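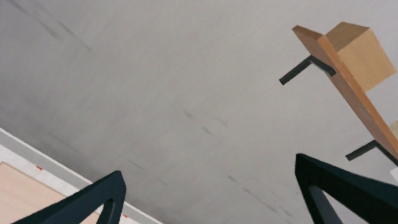
fraise_de_12 a écrit :
Je reste sur ma position : un essai où le bras touche le mur ou l'équerre doit être compté comme un échec, même si le carton est posé au bon endroit ensuite. Sinon la feuille de validation ne veut plus rien dire, et celui qui la reprend pour passer sur la vraie cellule se fait avoir.

Publié le dimanche 17 octobre 2021 par couple_max
Temps de lecture : 5 minutes

couple_max a écrit :
Je reprends depuis le début pour ceux qui arrivent. On rédige une règle interne pour les essais en simulation de prise et dépose sur étagère murale. La scène est celle du projet Verner : mur gris, planche en bois sur équerres noires, carton posé dessus, pince à deux doigts. Le client (Lomasov) veut un document court qu'il puisse joindre au dossier avant le passage sur machine. Pour le moment j'ai ceci :

1. Chaque essai démarre pince vide et ouverte.
2. La vue du poignet est enregistrée du départ jusqu'au retrait complet.
3. Tout contact non prévu est écrit dans le journal, avec le nom de la pièce touchée.
4. À moins de 400 mm du mur, vitesse réduite.
5. On ne supprime aucun essai, même raté.

Le point 3 est celui qui coince. Fraise veut « contact = échec ». Moi je voudrais « contact = à relire ».

nappe_cirée a écrit :
Pour le point 4, d'où sort le 400 ? Si c'est une valeur prise dans un autre projet il faut le dire. Chez nous on a traîné pendant des mois une distance recopiée d'un document à l'autre et la personne qui l'avait calculée travaillait sur un bras beaucoup plus court.

couple_max a écrit :
Elle vient de Verner, calculée avec la distance d'arrêt de notre bras, pince comprise. Mais tu as raison, ce n'est écrit nulle part dans le brouillon. J'ajoute une ligne « origine de la valeur » et la version du modèle de bras.

fraise_de_12 a écrit :
« À relire », ça veut dire que quelqu'un relit. Sur la dernière campagne on a 866 essais. Qui relit ? Dans les faits les essais marqués « à relire » finissent dans les réussites au moment du bilan. Je l'ai vu faire, je l'ai fait moi-même.

talon_sec a écrit :
Pas d'accord avec fraise. En simulation les volumes de collision sont souvent plus gros que les pièces affichées. Une équerre fine peut très bien être représentée par un bloc plein. Le doigt passe à côté à l'écran et le moteur physique signale un contact. Si on compte tout en échec, on mesure la qualité du maillage et plus celle de la trajectoire.

fraise_de_12 a écrit :
Alors il faut corriger le maillage avant la campagne. Ce n'est pas à la règle d'absorber un modèle mal fait.

talon_sec a écrit :
En théorie oui. Sur Khúc on a mis deux semaines à refaire les collisions de tout le mobilier, et on n'avait ni la date ni le budget pour ça. Une règle que personne ne peut appliquer, elle est contournée dès le premier lundi.

moitié_vide a écrit :
Bonjour, je ne suis pas roboticien, je fais de la qualité. Ce que vous décrivez existe dans d'autres métiers : vous séparez la constatation de la décision. Le journal dit « contact, équerre haute, à tel instant ». La décision est prise après, par une autre personne, avec un délai fixé. Tant qu'elle n'est pas prise, l'essai est exclu du taux de réussite, donc il ne peut pas glisser discrètement du bon côté. Et le nombre d'essais en attente figure à côté du taux.

fraise_de_12 a écrit :
Ça, je peux le signer. À condition que le délai soit court et que passé ce délai l'essai bascule en échec tout seul.

couple_max a écrit :
Ok pour la bascule automatique. Je propose 17 jours, c'est l'intervalle entre deux revues chez Lomasov, ça évite de créer une réunion de plus.

nappe_cirée a écrit :
Bizarre comme chiffre mais si ça colle à leur calendrier, pourquoi pas.

Autre chose, sur le point 2. La vue du poignet est très inclinée en approche, c'est normal avec ce montage, mais du coup on juge mal la distance au mur. Je demanderais une deuxième vue, fixe, sur le côté. En simulation elle ne coûte presque rien.

talon_sec a écrit :
Elle coûte du stockage et du temps de rendu. Avec la seconde caméra on a eu des campagnes jusqu'à 2 fois plus longues. Et surtout, si la cellule réelle n'a pas de caméra fixe, les gens s'habituent à juger avec une information qu'ils n'auront plus ensuite.

nappe_cirée a écrit :
Je parle de la relecture, pas de la commande. Elle ne serait pas donnée au contrôleur. Il suffit de l'écrire noir sur blanc : « vue réservée à l'analyse ». Et on peut la rendre après coup, seulement pour les essais en attente, si les états sont bien enregistrés.

talon_sec a écrit :
Rendue après coup, ça me va. Il faut donc enregistrer les positions articulaires et la pose des objets à chaque pas, ce qui n'est pas dans le brouillon non plus.

couple_max a écrit :
Ajouté. Version 2 du texte :

1. Départ pince vide et ouverte.
2. Vue du poignet et états complets enregistrés jusqu'au retrait. Vue latérale rendue après coup pour tout essai en attente, jamais transmise à la commande.
3. Contact non prévu : journal, statut « en attente », exclu du taux. Sans décision au bout de 17 jours, échec.
4. Vitesse réduite à moins de 400 mm du mur. Origine de la valeur et version du bras indiquées en tête de document.
5. Aucun essai supprimé. Le nombre d'essais en attente est publié à côté du taux.

fraise_de_12 a écrit :
Il manque qui décide. Si c'est celui qui a réglé la trajectoire, on revient au point de départ.

moitié_vide a écrit :
« Une personne n'ayant pas participé au réglage. » Formule classique.

petit_jeu a écrit :
J'arrive avec une question de terrain. Chez Alteo on nous a livré une règle du même genre en mars et rien n'était prévu pour les changements de scène. Quelqu'un a déplacé une étagère dans le fichier, et les résultats d'avant et d'après ont été additionnés. Vous gérez ça comment ?

couple_max a écrit :
Pour l'instant on ne le gère pas. Je mettrais un identifiant de scène sur chaque essai et interdiction d'additionner deux identifiants différents.

talon_sec a écrit :
D'accord pour la géométrie et les masses. Par contre si on change un éclairage ou une texture de mur, repartir de zéro me paraît excessif.

fraise_de_12 a écrit :
Si la prise se fait à partir de l'image, l'éclairage compte autant que le reste.

talon_sec a écrit :
Sur Verner la pose du carton est fournie directement, l'image ne sert pas à la prise. Donc pas dans ce cas.

couple_max a écrit :
Je laisse ce point ouvert et j'envoie le reste à Lomasov demain matin. Petit_jeu, si tu peux coller la clause d'Alteo (sans les parties confidentielles) je veux bien voir comment ils ont rédigé la suite.

petit_jeu a écrit :
Je demande l'autorisation et je reviens.

Contact | © 2021, les auteurs des messages | Haut de page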